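Bubble wrap
By Mirko Ruggiero
June

Bubble wrap is a packing sheet made of two thin layers of plastic film with air trapped between them. One layer is pulled into little cups over a drum with holes in it, the other goes flat across the back, and heat seals the pair together. I've read up on this stuff for years and I still love that part!

Bubbles come in different sizes. Small ones suit cups, frames and anything you'd wrap closely – big ones are better for filling the gaps in a box. Most people I know put the bubbles on the inside, facing the thing being packed, and so do I.
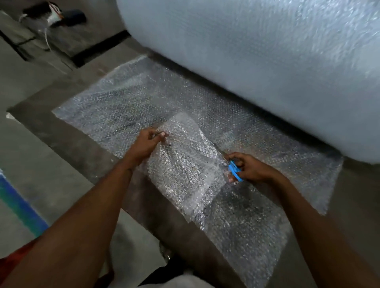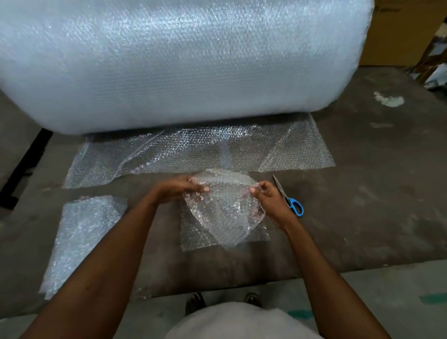

Every sheet leaks in the end. Air creeps out through plain polyethylene, so makers often add a barrier layer (usually nylon) to slow it down. I kept a piece from my move to Vallholm, and after 3 years in the attic it was pretty limp.

Then there's the popping. My niece Sanna once got through more than 400 bubbles during one long car ride, and she wanted that number in here.

Recycling is trickier. A lot of curbside programs won't take film because it tangles in the sorting machines, so look for a store drop-off bin, or just roll it up and use it again.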